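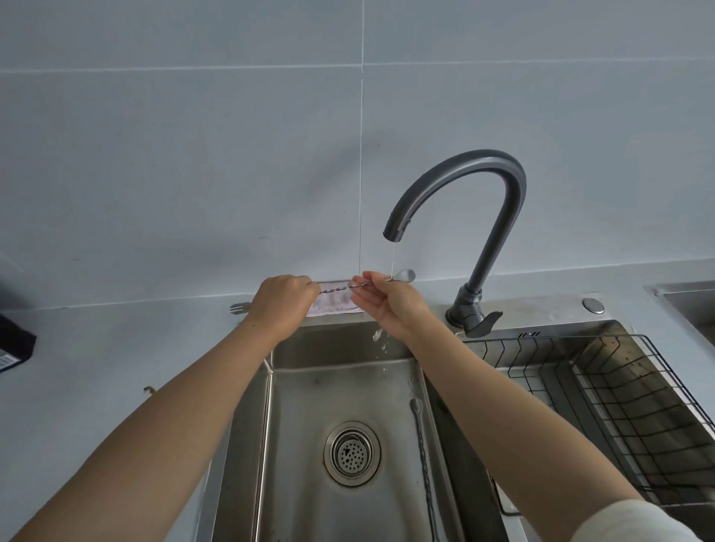 A long-handled spoon under the tap. Recordings of ordinary washing-up make up much of the Floltton collection.

Elvira Sánchez has washed the same cutlery more times than she can remember. She is paid to do it, and she is paid the same whether the fork comes clean or not. What her employer wants is the view from her head while her hands are busy.

The project is called Floltton, and it runs out of a second-floor office in Tirnville. Its aim is to gather enough examples of everyday kitchen work for a learning system to pick up how hands deal with small, slippery objects. The system, which the team calls Puma, will later have to control a pair of arms of its own. For now it only watches.

Collection began in September with 17 people working in their own homes and in rented kitchens in Greltmont. By the end of the year they had turned in 800 hours of recordings. The team has kept 700 of them. The rest were lost to bad light, hands that drifted out of view, or long stretches in which the wearer was looking for a sponge.

"We used to give people a script," says Deok-su Pyo, who runs the collection side. "Pick up with the left, rinse, turn, put down. It was terrible. Everybody moved like they were in a safety video."

The script is gone. Wearers now get a task card with one line on it, such as "rinse the utensils," and they do it the way they would on any other evening. Some hold a utensil still and let the water do the job. Others turn it constantly. Pyo wants both. 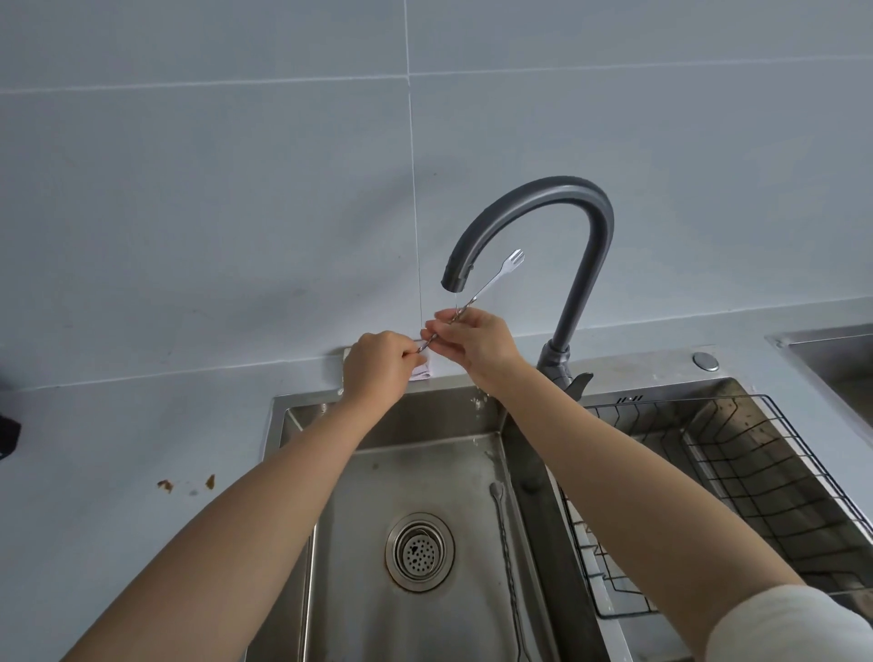

Thin metal handles are a particular headache. They shine, they reflect whatever is near them, and fingers cover most of their length. Running water makes it worse. An early version of Puma regularly lost track of a fork as soon as it went under the tap, then found it again in the wrong hand.

The fix has been slow and mostly manual. Labelers go through each clip and mark when a grip starts, when it changes and when it ends. The guide they work from has 184 entries, and Sánchez, who labels two days a week, wrote a good many of them. One covers what to do when an object is passed between hands and both are touching it. Her rule is to mark both until one lets go.

Nobody at Floltton is promising a dishwashing robot soon. The next round of recording will move on to pans and glassware, and Pyo is looking for more left-handed wearers. He has two.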